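Comparing two grippers in simulation before you spend money on either

Most gripper comparisons I read are sales sheets with a table in the middle. Stroke, payload, closing force, a tick next to "compatible." You can read ten of them and still have no idea which gripper will pick up a pencil that is lying against something else. Vendors will tell you to try it in simulation first. Fine, but a simulator will happily give you a clean answer to a badly asked question, and I have seen people order hardware on the strength of one.

What follows is the procedure we settled on for putting two gripper models through the same work in a simulator. It assumes you already have an arm loaded, a controller that accepts a target pose, and a wrist camera in the model. We used it on the Dovhaniuk linkage gripper and the Skuvard parallel one. Swap in whatever you have.

Step 1. Write down what you want to know

One sentence, on paper, before opening the simulator. Ours was: "Which gripper picks a thin object out of a crowded spot more often, with the same arm and the same controller?"

If your sentence has "better" in it, start again. Better at what? A gripper that wins on boxes can be miserable on anything thin, and an average over both hides it.

Step 2. Check the gripper models before you trust them

This is the step people skip. Gripper models downloaded from a vendor page are often drawn for looks. Open the collision geometry and see what the physics engine is working with. With our first Dovhaniuk model the visible finger had fine detail and the collision shape was one fat convex hull that reached well past the fingertip. It could "grasp" things it wasn't touching.

Go through these for each model:

Turn off the visual mesh and look at the collision mesh alone.
Measure the opening at full stroke and compare it with the drawing.
Look up the fingertip friction value and find out where it came from. If the answer is "default," write that down.
Check the mass of each finger. A zero or a suspiciously round number needs fixing.
Close the fingers on nothing and watch for jitter in the linkage.

Set friction the same on both grippers unless you have measured pads. You are then comparing shapes and motion, which a simulator can say something about. Comparing rubber is another matter and I would not believe the result.

Step 3. Build a crowded spot

A single object on a bare surface tells you very little. Almost any gripper can manage it. Use a small set of objects that differ in thickness and outline, and let them sit close together or in front of each other as seen from the wrist.

Keep at least one thing in the set that is long and thin. Keep at least one that is awkwardly shaped. Add something large nearby so the fingers have a real chance of hitting it on the way in. Save every layout with its random seed. You will want to run the exact same layouts on the second gripper, and "similar" layouts won't do.

Step 4. Look through the wrist camera yourself

Before running a batch, step through a few approaches by hand and look at what the camera sees at each stop. Numbers from a batch will not tell you that the fingers are in the way.
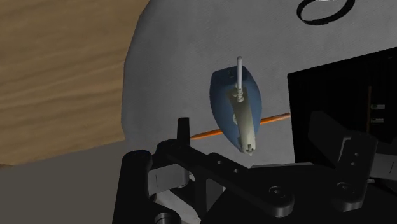

Clusdale Robotics Club, Gripper Bench Group

The linkage gripper takes up the whole lower part of that view, and the pencil's sharpened end points down toward it while the blue oval covers part of the shaft. That is a fair test of anything that plans grasps from the wrist image. If your detector draws one box around the pencil, good. If it draws two short ones, either side of the blue shape, you have found a problem that has nothing to do with the gripper, and it will land in the gripper's score if you let it.

Do the same check with the second gripper mounted. The Skuvard fingers are narrower and the camera gets a clearer look past them. We nearly credited that to the grip itself. To separate the two, run one pass with the object poses handed straight to the planner from the simulator and a second pass with poses from the camera. Report both.

Step 5. Fix the controller and leave it alone

Same approach speed, same closing command, same force limit, same lift height. The temptation is to tune a little for the gripper that is doing badly. Then you tune a little for the other one to be fair, and after an afternoon of that you are comparing two tuning sessions.

If a gripper truly cannot run with the shared settings, stop and say so in the write-up. That is a result too.

Our controller was the Cididis one, left on stock gains. Its closing profile has a ramp at the end that suits parallel fingers more than linkages, where the tip swings through an arc as it closes. I don't have a neat fix for this. We recorded the tip path for both and published it next to the scores so that readers could grumble with evidence.

Step 6. Decide what counts as a pick

Write the rule before the first run. Ours: the object leaves the surface, stays between the fingers through the lift, and is still there after a short hold. Anything else is a miss, including the cases where the object gets wedged on the outside of a finger and rides up with it. The simulator's built-in "grasped" flag counted those as successes. I would not use a built-in flag for anything I planned to show another person.

Log misses by type as well:

Finger hit something on the way in.
Fingers closed on air.
Object slipped during the lift.
Object shot away on contact.

The last one deserves suspicion. A thin object fired across the room usually means your contact settings or time step are wrong. Halve the time step and run the same seed again. If the result changes, your earlier results are in doubt.

Step 7. Run it enough times

Fifteen attempts will show you whether the setup works, and that is all it will show you. We ran 15 as a smoke test, then 300 per gripper, and at 300 we had a winner. Taha Radwan, who was running the batches that March, wanted to keep going. At 1000 per gripper the gap had shrunk to the point where I would not defend it, and at 2000 it was still small. I had already told a few people the 300 result. Run the longer batch first and talk second.

Split the score by object. In our case the overall numbers hid a plain difference on the thin objects, where the linkage gripper missed more often because its tips had dropped lower than the planner expected by the time they met. Correcting the planner's tip offset removed much of that. So was it a gripper problem? The sales sheet for neither product would have helped us answer.

Step 8. Watch some of the failures

Pull a handful of misses of each type and play them back slowly, from the wrist and from a fixed view off to one side. Do the same for some of the successes. Expect to find a few picks that obeyed your rule and still make you wince, such as an object held by one corner.

If more than a few look physically silly, go back to Step 2.

What you may say afterward

You can say which gripper shape reached more often, which one collided more, and how each got along with your planner. You can say how much of the camera view each one blocks. Those carry over to the bench fairly well in our experience.

I would keep quiet about slip, wear, closing noise, cable snags, and anything involving soft or shiny objects. Our simulator had an opinion on slip and it was wrong in both directions once we had the real Skuvard unit on loan. The real fingers also had play in them that no model mentioned.

Settings worth keeping in the same folder as your results: simulator version, time step, friction values, force limit, seeds, the collision meshes as you edited them, and your pick rule word for word. If someone posts a comparison without these, treat it as an advertisement.

We run batches on Wednesday evenings. If you have a gripper model with measured pad friction, bring the measurements along with the file. Files without measurements go to the back of the queue.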